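Workshop notebook, Womthorpe
April 2018

Wet again, and a quiet day for the bench. I had the place to myself until Selma turned up after lunch with a bag of buns and the second batch of beeswax, so what follows is partly mine and partly hers. Costel, if you read this before the weekend, please skip to the bit about the glue.

The Girnumeck clock case is coming along better than I feared. The old finish on the hood came away with nothing fiercer than meths and a soft rag, and underneath it the colour is lovely, a sort of warm tea brown that I'd hate to cover up with anything too shiny. I have done the two side panels down through the grades to 400 and stopped there. Gilles always wants to go finer, bless him, but I find the wax has nothing to hold on to after that and you end up polishing the same patch all afternoon.

Selma tried three mixes of wax and turps on offcuts. The first was too soft and still took a thumbprint after an hour on the windowsill. The second buffed up nicely but went cloudy in the grain. The third, with a little more carnauba, is the one we both like, and I've written the amounts on the lid of the tin as well as on the job sheet, job 1169, in case one or the other goes missing. It wants to be put on thin - thinner than you'd think - and left until after a cup of tea before anyone goes near it with a brush.

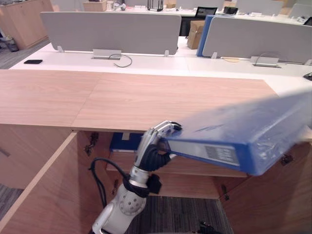
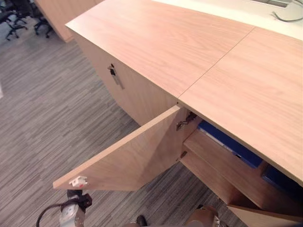
Now, the glue. The hide glue in the small pot has been heated too many times and I don't trust it any more. It strings when you lift the brush and it smells of old dog. I've made up a fresh lot, soaked overnight, and the old pot can go out when somebody has a free hand. The backboard is not to be glued in any case. Mohcine and I talked it over on the telephone and he agrees that it needs room to move, seeing as the last repairer fixed it tight along both edges and it split right up the middle for his trouble. Screws in slotted holes, then, and a dab of wax on the threads.

I had a long think about the missing bit of moulding too. Ognjen has offered to run a new length on the old Matić plane if we can find him a piece of oak with a straight enough grain, and I believe there is a board at the back of the rack that would do, under the Cludero offcuts. It'll need bringing in to dry properly. The owner isn't expecting the case until July, so there is time to do it well.

Still to do: hinges, the crack in the plinth, and a new key for the door. Selma has taken the old key home with her to draw round.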